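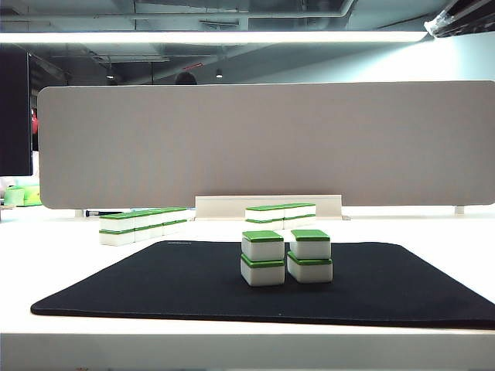

Green-and-white blocks stacked in pairs on a black mat.

Games afternoons move to the Wodent Hall

24 Nov 2022

The games afternoons are leaving the library annex and moving to the Wodent Hall on Poron Street. The annex heating has been unreliable since August, and the landlord has told us the repair will not be done this winter. Sessions at the hall will run from 2 until 5, the same hours as before.

Enter by the side door next to the bike rack. The front door stays locked in the afternoon. There is a ramp at the side entrance and a restroom on the same floor. Parking behind the hall is free, but the row along the fence belongs to the Stester bakery and cars left there may be towed.

We have room for 16 tables. Card games will be near the kitchen, where it gets noisy, and chess and mahjong will be at the far end. If you would like to learn mahjong, come at the start of the session. It is hard to join a beginners' table once a hand is under way.

The hall costs $145 a month, a little more than the annex. The fee at the door stays the same through the spring. The Wasilewska Fund has given us $400 toward the move, and most of it will go to folding chairs and two better lamps for the far end.

Tea and coffee are included. Please bring your own mug – the hall has a sink but very few cups. Cookies and other snacks are welcome, but keep them on the side counter and off the game tables.

We are still short of a few things. A complete cribbage board would be useful, as would large-print playing cards. Jigsaw puzzles are not needed, as the closet is full. Donations can be left at the library desk with a note saying they are for the games group.

Anyone who left a coat or umbrella at the annex can pick it up at the library desk during opening hours.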